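### 3. Covering the table

Do this before anything gets glued or painted. The Koval cover is matte one side, use that side up.

1. Clear the table and wipe it down. Crumbs show through as bumps.
2. Unroll the cover and leave it flat overnight if you can. Two hours at the very least.
3. Pull from the middle outwards. A few wrinkles are fine, they dont affect anything.
4. Clip the long sides first, then the short ones - 7 clips in the bag, one is a spare. 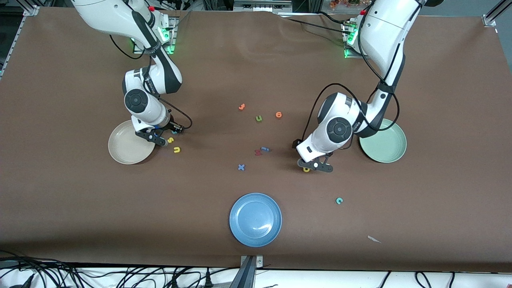 5. Trim any overhang with scissors. Not a craft knife, it will go straight through to the table.

**Note:** spills come up with warm water and a drop of washing-up liquid. Dry it before folding or it sticks to itself.

**Caution:** no hot pans, no irons, no glue guns left face down. Keep solvents off it, nail varnish remover inculded.

Replacement clips are part 458, ask Mayu Ikeda at the Jedholm shop.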